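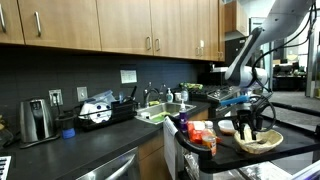 Neusa Bittencourt would buy none of them until somebody had washed up with one, and she said so at the first Seltby trial, before the coffee was poured. Her objection is a fair place to begin a chapter on comparing grippers.

Chapter 8. What a Gripper Score Leaves Out

Catalogs give grip force, stroke and payload. A kitchen asks other questions. Can the fingers close on something pale and narrow standing in a woven basket, with a metal utensil lying next to it? Does the cable loop stay clear of the bottles? Force figures say very little on either point.

The Dudbridge comparison ran 36 grasps per gripper and ranked the Barros fingers first by a margin of 2. I would not bet lunch on that margin. The same person set out the objects every time – and that person had a favorite. When the Flirkport team repeated the work in January with 14 new objects, the order flipped.

Before reading on, write down what you would accept as a failed grasp. Keep the page. Section 8.1 asks you to score a trial with it, and most readers want to change their rule halfway through. Don't.

© Seltby Technical Readers. All rights reserved. Contact the publisher | Back to top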